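Report of a visit to the Menon Refurbishment Works, Tue 17 November

The visit was arranged at the invitation of Clavovon, which has operated the works since October of last year. Members of the Skisell regional skills partnership attended, and the tour lasted 3 hours in all.

Visitors were received in the goods-in hall, where office equipment is logged on arrival. The works had taken in 654 desktop computers over the preceding quarter, of which 141 were awaiting assessment. Each machine is given a job sheet, which stays with it until it is either passed for resale or broken down for parts. The hall was orderly, although the aisles between the cages are narrow and the party had to proceed in single file.

The second part of the tour concerned the desktop bench. Towers are laid on their side on a slatted aluminium table with the side panel off, so that the board, the power supply and the drive cage can all be reached from above. A grey moulded parts tray is kept to the left of the tower. It has a place for the processor, narrow upright slots for the memory modules and a larger space for a 3.5-inch hard drive in its caddy — a simple arrangement, and one which several members thought could be adopted in college workshops.

Discussion turned to the handling of processor sockets. The contact pins are easily bent, and Clavovon considers this the costliest fault at the bench. Members also asked about the erasure of drives, which is carried out in a separate room using the Judusance procedure. That room was not open to visitors.

The works employs 13 bench staff at present. A request for two student placements was noted and will be answered in writing.
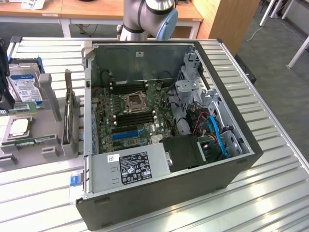
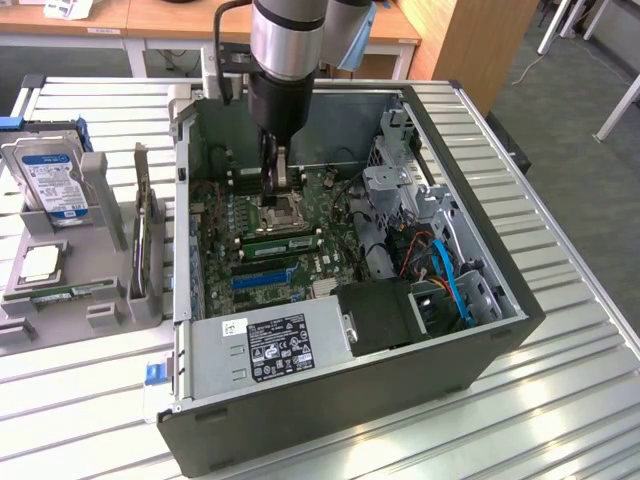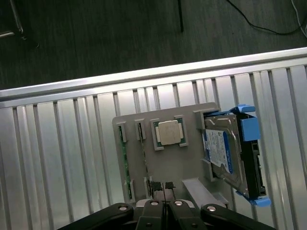 Desktop bench, Menon works. First and second pictures: tower with side panel removed. Third picture: parts tray with processor, memory modules and hard drive.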